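Library > Robot Software > Unis Course Reader > Chapter 5

Chapter 5. Grasping Wrapped and Soft Objects

Mihret Asfaw and Hongjun Dai 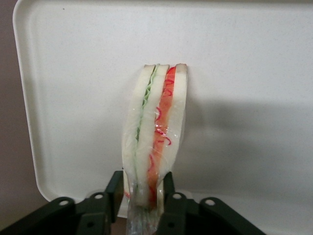
5.1 What the wrist camera gives you

The planner in Chapter 4 assumed that an object has one outline and that every sensor agrees on it. A sandwich in clear film breaks that assumption. The bread has an edge, and the film has another. Where the film gathers into a twisted tail, the two can be far apart, and a gripper may close on plastic while the software reports a grasp on food.

Clear film also throws small white highlights. A color segmenter trained on bare objects tends to cut holes in the mask wherever a highlight falls, and a white tray behind white bread leaves little contrast to recover the edge. Depth is no safe way out, as many depth sensors return missing values on glossy plastic.

We handle this in software by keeping two masks for each object: the contents mask and the wrap mask. The grasp planner may place the fingers on either one, but it must record which. The label travels with the grasp all the way to the controller, where it selects the force limit and the lift speed.

5.2 The Hetelside data

Most exercises in this chapter use the Hetelside set, recorded on a packing cell that Zendham built for teaching. It holds 3,750 grasp attempts on 56 objects. Set aside 1,000 attempts for testing before you write any code, and split by object. If the same object appears in both parts, your scores will be too high.

Each record contains the wrist image at finger closure, the finger width, the motor current and the commanded pose. Times are in milliseconds from the start of the approach.

5.3 What you will build

By the end of the chapter you will have a mask estimator, a planner that scores grasps on both masks, and a slip check that runs during the lift. The slip check is short — a page of code — but it depends on careful timestamps, so review Section 3.4 first.

Comments

alemneh_k: Is the wrap mask supposed to include the contents mask, or only the film outside it? The exercise files seem to do both.

Hongjun Dai: It includes the contents. The files for exercise 2 were wrong and have been replaced.

rtoller: Finger width is in meters in my copy, not millimeters. Check before you plot.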